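Plevby Store Card Moves to New Online Account Portal

Tue 27 April

Plevby cardholders will manage their accounts through a new website starting in June, the home goods chain said. The current site, run by the payment company Giltenix, will stay open for account lookups until the end of that month and will then close.

The new portal will be operated by Usov, which takes over the store card program from Giltenix. Existing cards will keep working in all 137 Plevby stores, and card numbers and credit limits will not change.

Customers who already have an online account will need to register again. Usernames and passwords from the old site will not carry over. To register, a cardholder needs the card number, the ZIP code on the account and the last four digits of a Social Security number. A code is then sent by text or email, and it expires after 5 minutes.

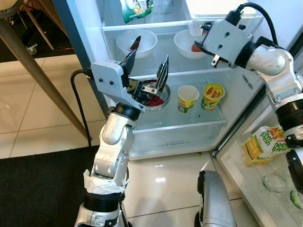 Automatic payments are the main thing to watch. Bank details saved on the old site will be deleted when it closes, so anyone who has set up autopay must enter the details again with Usov. Payments mailed by check should go to the new address printed on the June statement. Checks sent to the old address will be forwarded, but the company said this could add several days.

"If you do only one thing before your June due date, check your autopay," said Panagiotis Papadakis, who manages the card program at Plevby. He said late fees will be waived on the first statement after the switch for customers whose payments are delayed by the move.

The rewards program stays mostly the same. Cardholders will still earn 3 points per dollar on Plevby purchases and one point per dollar on delivery charges. Points now turn into a store credit at 2,000 points, and that level is not changing. Credits will show up in the online account and will no longer be mailed as paper certificates. Paper certificates already issued can be used until the date printed on them.

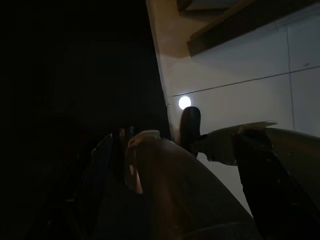 Past statements are a separate matter. The new portal will show only statements issued by Usov. Customers who want older ones for tax or warranty records should download them from the Giltenix site before it closes, or ask for copies by phone afterward.

Cards issued through Stergiou, the outlet chain Plevby bought last year, are not part of the change. Those accounts remain on their own site, and holders do not need to do anything for now.

Phone support for the Plevby card will be open Monday through Saturday. The number on the back of the card stays the same.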